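Conveyor Handling Cell: Setup and Care FAQ
Maintained by Tymofii Hrynyshyn, Fedoruk workshop
Revised 2024-07-15

Is the tape grid worth the trouble?

I doubted it for months. The usual claim is that a grid makes a cell "repeatable," and it does no such thing. Tape laid by hand on a cardboard-covered table wanders, and a program that relies on it will wander too. It's good for one job, which is getting a part back to more or less the same square so that two people can talk about the same spot. Teach your pick points with the pendant and leave the tape out of the math.
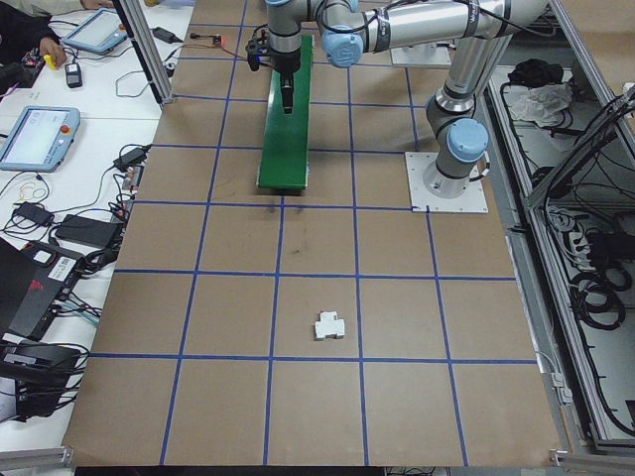
Placing a test part is where most people get sloppy. Put one part down at a time and keep the rest off the board until the pick is taught. The small white block in its own square, with no other part near it, is how I want every first pick to look. If you start with a pile, you'll spend the afternoon arguing about which part the program meant. Start well clear of the base plates too, or the arm has to fold up on itself to reach.

Do I have to re-teach everything if a base plate is moved?

Yes. People ask this hoping for a different answer. The Calard setup notes that came down to us say a shift can be corrected with a single offset. I tried it in June and got 3 good picks before the fingers came down on the belt frame. A plate that has turned even slightly needs more than an offset. Mark the plate corners before you loosen a bolt, then check every point at low speed anyway.

Can both arms work near the belt at once?

They can, if you keep their zones apart. I don't trust the collision setting to do that for me. Give one arm the feeding end and the other the far end, and write in a wait wherever the paths come near each other. Run each program alone first. When you run them together, keep one person at each pendant with a hand near the stop button.

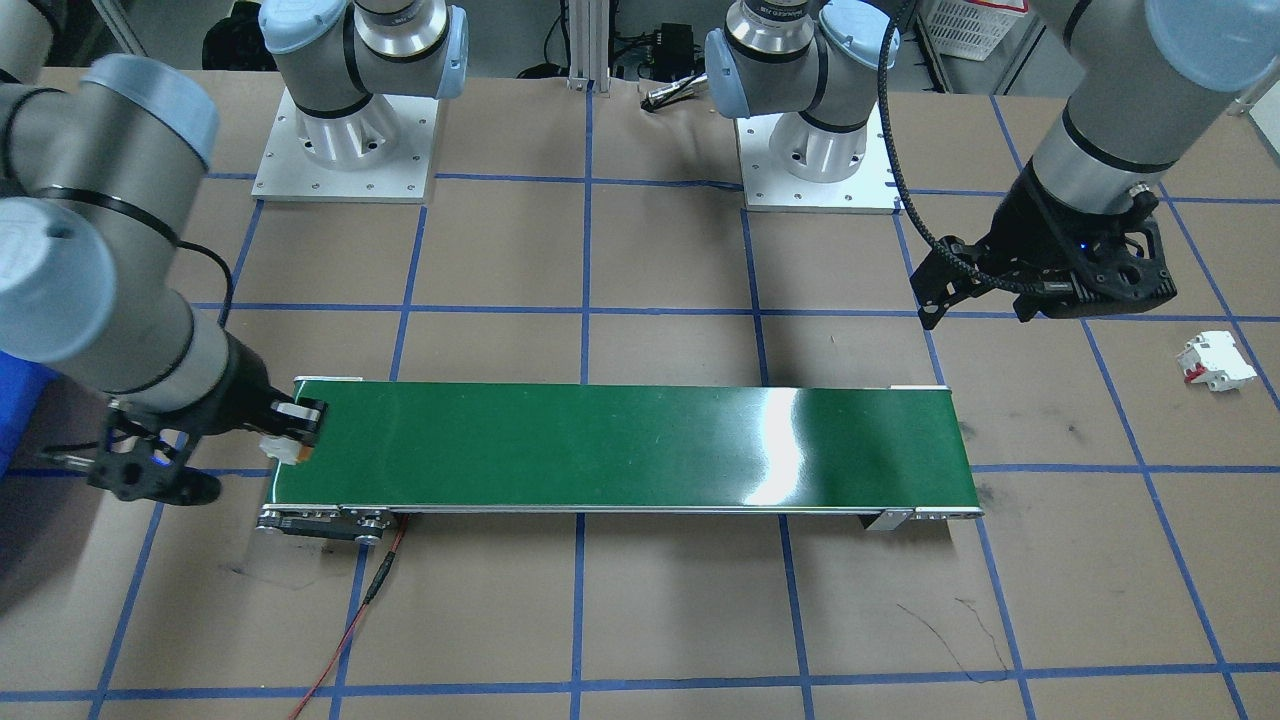

Left gripper with a part at the start of the belt, right gripper over the table beyond the other end.

How often should the belt be looked at?

Our log says every 127 hours of running. That figure was copied off an older sheet and I can't find any reasoning behind it. I look at the belt whenever I set up. Check that it tracks straight, that the pulley bolts are snug, and that the drive wire can't get under a gripper. The wire is the weak point in my opinion. It's thin, and it goes where it likes unless you tie it down.

The belt stops and starts by itself. Is the motor bad?

Probably not. Everyone wants to order a motor. Switch off, then go over the wire from the belt to the small board and press each connector home. A lit LED on the board tells you it has power and tells you very little else. If the fault comes back, swap the wire before you touch the drive.

Where should the bin go?

In line with the end of the belt, where the arm can reach it without stretching. Put a foam pad in the bottom so parts don't bounce. I was told foam would cause missed drops – I haven't seen one I could blame on it. Teach the drop point with the pad already in.

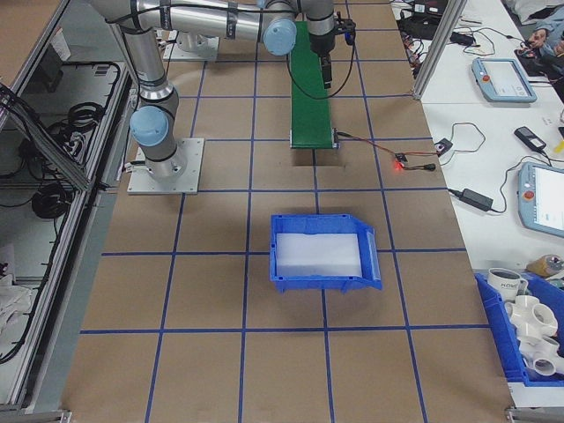

Bin with foam pad set out past the roller end of the belt.

Is the Zolora service plan worth paying for?

For this cell, I say no. The quote was for around 2000 a year, and what it covered was mostly cleaning and looking at bolts. Spend an hour a month on that yourselves and keep the money for gripper fingers.

Related items
Pendant won't wake up: what to try first
Fault 2535 after a gripper cable change
Tying down cables on a moving arm
Zoklow finger pads: fitting and wear
Backing up programs before you move a plate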